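4.2 Does the matchup term earn its place?

Daily fantasy projections for starting pitchers nearly always include an adjustment for the opposing line-up. The Graninex model, our baseline, raises or lowers a pitcher's expected strikeouts according to how often that day's hitters have struck out so far. The idea is easy to believe, which may be why it is so seldom tested. We were not persuaded by the gains reported for Tretport, whose test period overlapped with the games used to fit it.

We refitted the baseline on 1,810 starts and held back a further 446 for testing. With the matchup term removed, the average error barely moved. Most of what looked like a matchup effect was already present in the pitcher's own strikeout rate and the number of batters he was expected to face. The term did help a little in May, but we tried several ways of splitting the season and would not build a line-up on the one that came out best.

Yin's suggestion that the effect is real but confined to extreme line-ups deserves a fair hearing. We looked at the 10 highest-rated matchups in the test set. They did beat their projections, though two very long outings account for most of the margin, and a sample of that size settles nothing.

Choosing a line-up under a salary cap is a packing problem, and small errors in one projection can push out a better player elsewhere. We therefore also compared whole line-ups.
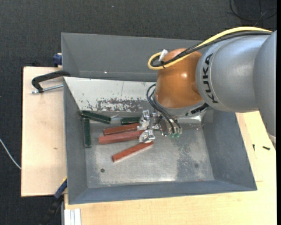 4.3 Line-up results

Over 200 simulated slates, the two versions picked the same pitchers more often than not.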